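Brukholm Library Hall floor reopens, squeak and all

The hall at Brukholm Library is open again after three weeks of work on the floor, and anyone hoping it would come back quiet is going to be let down. The boards by the stage still squeak. The one next to the piano squeaks in what the choir insists is B flat, and they have begun tuning to it.

Cestton, the firm that did the job, sanded the whole room and put down two coats of oil. They also offered to replace the stage end for $2000, at which point the library board discovered a deep fondness for old wood. 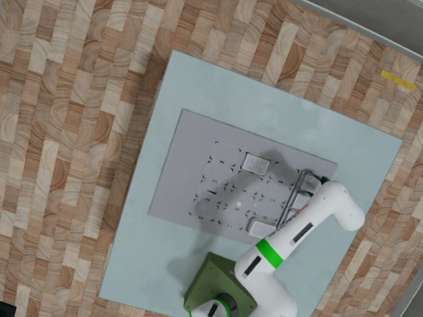 Nipon Chantharasri wrote in to say that the squeak was there when he took dance lessons in the hall as a boy, that it gave away every wrong step he made, and that he would have paid the $2000 himself to be rid of it. His check has not yet arrived.

Some house rules come with the new finish. Chairs must have felt pads, and 70 of them already do. The other 90 are stacked in the back hallway until somebody finds an afternoon and a pair of scissors. Heels are fine. Tap shoes are a matter for Dalia Ashour at the front desk, who would like you to ask before the class and not after it.

The jumble sale moves to April so the oil has time to harden. Donations of books are welcome. Donations of encyclopedias are, once again, not.

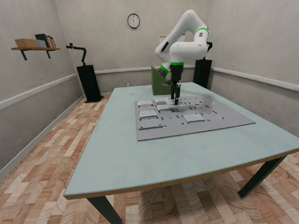
Robot arm above a pale blue-green table.

Bookings for the hall can be made at the desk or by phone. The choir has the first evening slot and will not be swapping.

Print this item | E-mail this item

Recent items
Parking behind El-Sayed Bakery: what the new sign means
Lost umbrellas, part 3
Jerneseck bus stop moves across the street, again
Minutes of the February meeting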